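Vadach Garment Reuse Service
Kalville Sorting Room
Call for Participants – Household Folding Study

Vadach invites adult residents of Kalville and the surrounding area to take part in a study of how people fold and stack everyday clothing. The study will run through September in the sorting room on Kellska Street. Its findings will be used to revise the folding guide issued to our shops and to the households that donate through the Cele collection points.

Background

Donated clothing reaches us folded in many different ways. Staff at the sorting tables open each item, check it and fold it again before it goes to the shelves. The present guide was written for shirts and trousers in adult sizes and gives little help with soft cotton knits, which crease easily and slide when stacked. We wish to learn which methods people use at home, how long each takes, and how well the folded item keeps its shape in a stack.

What participants will do

Each participant will attend one session. Sessions are held at a wooden work surface and use plain cotton garments and cloths in solid colors. Participants will be asked to:

– spread a garment flat and smooth out the larger creases
– fold it by their usual method, without instruction
– fold a second garment by the method shown on the printed card
– place both on a stack of folded items
– answer a short set of questions about laundry habits at home

Red fabric at the work surface
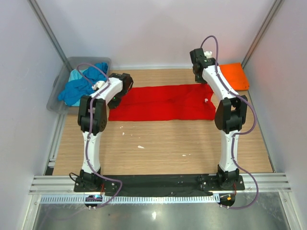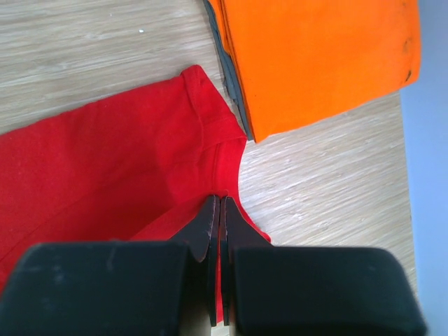
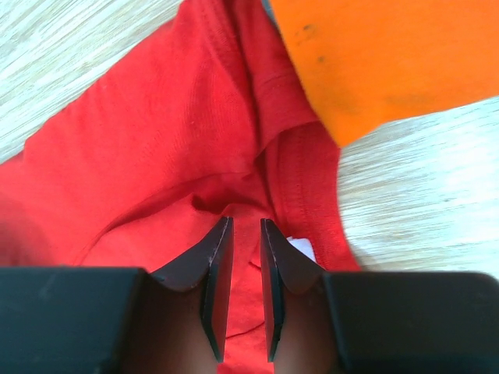

Who may apply

Applicants must be 18 or older and able to stand or sit at a table for the length of a session. No experience in retail, laundry or tailoring is required. We particularly welcome people who fold clothing for a household of 5 or more, and people who have the use of one hand only, as the present guide makes no provision for them.

Current employees of Vadach and members of their households are not eligible.

Places and sessions

There are 13 places in the first group and 6 in the second. Morning sessions begin at 9:30 a.m. and afternoon sessions at 2:00 p.m. Participants should arrive ten minutes early to complete the consent form. Rings and bracelets that may catch on knitted fabric should be removed before the session. Lockers are available.

Payment

Participants who complete a session will receive a store credit of 2000 Vadach points, valid in all our shops. Bus fares within Kalville will be refunded on presentation of a ticket.

Privacy

Answers are stored under a number and kept apart from names and contact details. A participant may withdraw at any time before the end of the session – the points will still be credited if the first garment has been folded.

How to apply

Applications should be addressed to Larysa Mykhailiuk, Study Coordinator, and left at the front desk of the sorting room or at any Cele collection point. Please state your name, a daytime telephone number, your preferred session time and any seating or access needs. Applicants will be notified by telephone whether or not a place can be offered.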